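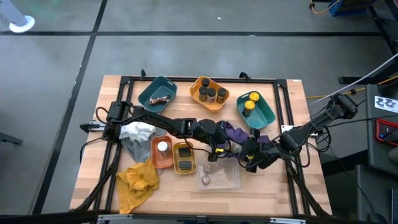 Small goods sorting, Ustville: progress to the end of December

Sorting of the donated stock is on schedule. Of the 3,908 items received from Rosenthal, 56 are still to be checked. Jars and snack bars are kept in separate bins, with the larger teal and orange bins at the back of the table and the small ones in the middle. Cloths stay on the table for wiping lids.

Inna Tkachuk has rewritten the bin list, which now has 19 categories. Thijs Koster is pricing more small bins from Undex. We ask that the remaining 1,000 dollars be released in the next payment to cover these and the labels.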